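Teaching by Demonstration, Unit 3
Course notes, Braldale robotics lab
Instructor: Carys Cadwaladr. Lab sessions: Aravind Poojary and Menaka Haque

3.1 Why we start with something dull

Every year somebody asks when we get to fold shirts. You get to fold shirts when you can put a toy in a bin. The toy-and-bin task has one object, one container and one decision about where to let go, and it will still manage to embarrass most of you by the second lab.

Read the handout on the Wamow controller before you touch the handles. Saranya Rai wrote it, and she wrote it after watching last year's group.

3.2 What the policy gets to see

When you drive the arms remotely, you look at the table with your own two eyes, from a chair, with a lifetime of practice at knowing where things are. The policy gets joint angles and camera views. If you lean over to peek behind a gripper, you have used information that won't be in the recording, and the policy will be left to guess why you suddenly became so clever.

So: drive from the screens. Aravind will turn your chair around if he has to.
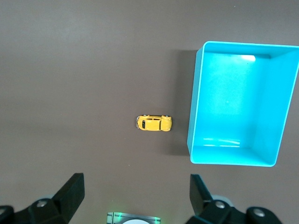 The wrist view is the one you will come to rely on for the last part of the approach. It tells you whether the fingers are lined up and very little about anything else. Students who watch only the wrist view tend to arrive at the bin sideways. Students who watch only the table view close the fingers on air and look hurt.

3.3 What makes a demonstration usable

Each pair records 84 episodes, 15 of which are held back for testing. Before you start, agree with your partner on:

- which arm does the pick
- which side of the toy you come from
- how high you lift before moving across
- where you let go

Then stick to it. If one of you grasps the toy from the side and the other swoops in from above, the average of those two habits is a grasp that neither of you would be seen doing in public.

Pauses count as data. If you stop halfway to answer a question from Prakash Bangera in the next bay, the policy will learn to stop halfway too, with no idea what Prakash wanted. Throw that episode out and record another.

Small corrections are fine. A demonstration where you drift a little wide and come back teaches recovery. A demonstration where you drop the toy, chase it across the table and finally bully it into the bin teaches bullying.

3.4 Starting positions

Move the toy between episodes, and turn it. Menaka's pilot set in April had the toy in nearly the same spot every time, and the resulting policy was superb at that spot. Leave the bin alone for the first half, then shift it by a hand's width or so.

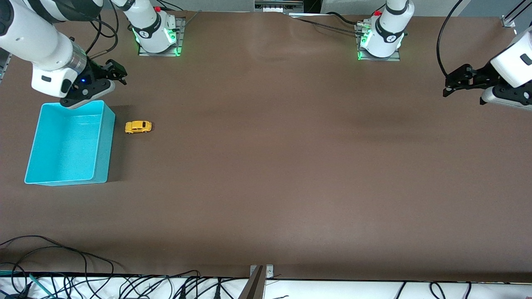 Fig. 3.2. Two-arm station, table view, with the toy car to the right of the bin.

Log the start position on the sheet before you press record. Filling in the sheet afterward from memory is a form of creative writing, and we grade it as such.

3.5 For next time

Bring your episodes on the Mathew drive, named by pair and number. Trim the idle time at both ends. Read sections 1 and 2 of the Brellel notes; skip the appendix unless you enjoy matrices.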